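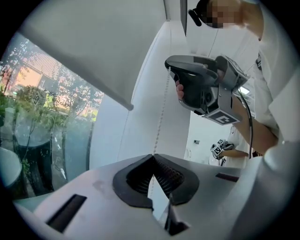 Bergþóra Brynjólfsdóttir asked, after reading the first draft of this section, whether we weren't making too much of walls. People go where the work is, she wrote in the margin, and if a wall happens to be behind them, so be it. Kobe Van Loon took the other side in the same margin: a person who has something in their hands and another person close by will look for a spot where their back is safe, and a wall is the easiest one to find. We enjoyed the argument so much that we rebuilt the section around it.

Figure 4. Two people standing in one room with handheld devices. The person in the white shirt is close by; the other, in light clothing, stands against a white wall and holds a device at about waist height.

4.2 Where people stand when both have their hands full

The pairs in the Ludov rooms were given no places to stand. They came in, picked up what they needed for the task, and sorted out the floor between them, mostly without talking. We coded 1,974 standing moments from 24 pairs. A standing moment begins when both people have stopped walking and ends when either one takes a full step. Shifting weight from one foot to the other doesn't count as a step, and neither does turning on the spot. We went back and forth on turning, and Section 4.4 looks at what changes if it is let in (very little, to our surprise).

For each moment we noted three things for each person: what was behind them, how high they were holding whatever was in their hands, and whether their arms were close to the body or reaching away from it. Figure 4 is a good one to keep in mind while reading the rest. The person at the back has the wall directly behind them and an arm out to the side. The nearer person is holding a device up, so the two don't share a height, and there is clear distance between them. An arrangement of this kind we call a split pair. It was our favorite thing to find in the material, as it is so ordinary that we had walked past it in our own pilot work.

A split pair needs two conditions. The hands must be at plainly different heights, and at least one of the two people must have a wall or a piece of tall furniture within arm's length of their back. We left the first condition to the coder's eye after trying a stricter rule based on elbow angle. The stricter rule was a misery to apply to anyone in loose sleeves. Coders agreed well without it, and the cases they disagreed on were nearly all ones where a person was slowly lowering something.

4.3 Walls, and what is on them

Now to the question in the margin. If Brynjólfsdóttir is right, people should end up against walls about as often as the task brings them there. If Van Loon is right, they should drift to a wall even when the task is happening in the middle of the floor. We compared the tasks done at a table in the center of the room with those done at shelves along the side.

The answer is a lovely mess. During table tasks, the two people very rarely both backed up to a wall. One of them did, often, and it tended to be the one who was waiting. The waiting person would step away, find the wall, and stay there with their hands at waist height until it was their turn. The busy person stayed out on the floor and seemed to care very little about what was behind them. So the wall does draw people in, as Van Loon thought, but it draws the person who has nothing pressing to do. The person with the work in hand behaves the way Brynjólfsdóttir said they would.

We also looked at small things fixed to the walls, by which we mean switches, outlets, thermostats and the like. These get very little attention in the writing on shared rooms, and we think they deserve more. People standing against a wall left a gap beside such a fixture more often than we expected. They would stop a hand's width short of a switch and stay there, even where the free stretch of wall was longer on the other side. Our guess is that most of us have turned off a light with a shoulder at least once and would like not to do it again. A guess is all it is. We didn't ask the pairs about switches in the interviews, and by the time we noticed the pattern they had gone home.

One room behaved differently. The Fomgate room has a radiator along most of its longest wall, and pairs who used it in July stood against it as happily as against any plain wall. We have no winter sessions from that room to compare. It would be a fine thing for somebody to follow up.

4.4 Heights of the hands

Across the table tasks, 528 moments met both conditions for a split pair. They were spread over every pair in the study, and no single pair supplied a large share of them. We had half expected the split to come from differences in body height, with the taller person simply holding things higher. It doesn't look that way. In several pairs of nearly equal height the split was just as common, and the two people swapped roles freely. Whoever was nearer the work raised their hands, and whoever was farther off let them hang or rested them around the waist.

Including turns on the spot as steps breaks many of the longer moments into shorter ones, but the pattern of who stands where holds up. The one place it weakens is at the very start of a task, when both people are still deciding who will go first. There is a short stretch in nearly every session where both hold their things up in front of them, both face the middle, and neither one moves. We became very fond of these. They end with a small nod or a half step back, and then the room settles into its split.

Clothing matters a little for coding and, as far as we can tell, not at all for behavior. White and light shirts against white walls make it harder to judge where an elbow is, and our two coders asked for a second pass over those sessions. The second pass changed roughly 200 codes for arm position and none for what was behind the person.

4.5 Talking about it afterward

After the last task each pair sat down with the Uvum question sheet, a single page that asks them to draw the room and put two crosses where they spent most of their time. The drawings are wonderful. Doors are nearly always in the right place and tables nearly always too big. Most people put their partner's cross more accurately than their own. Several drew themselves in the center of the room when they had spent most of the session by the wall, and when shown the difference they laughed and said it had felt like the center.

We read that remark with some care. A person waiting by a wall with something in their hands is still following the work closely. Their feet have left the table, but their eyes haven't, and it may well feel to them as if they never stepped back. The method described by Fan, in which people draw the room before the task as well as after it, would help tell a poor memory for floor plans apart from a real sense of being in the middle. We did not use the first drawing here, and we plan to add it in the next round.

Brynjólfsdóttir and Van Loon have both read the present version. She maintains that the waiting person's wall is still a matter of the task, since waiting is part of the task. He has asked for a room with no corners. The next section turns to sessions with three people, where the split between high hands and low hands gives way to something less tidy.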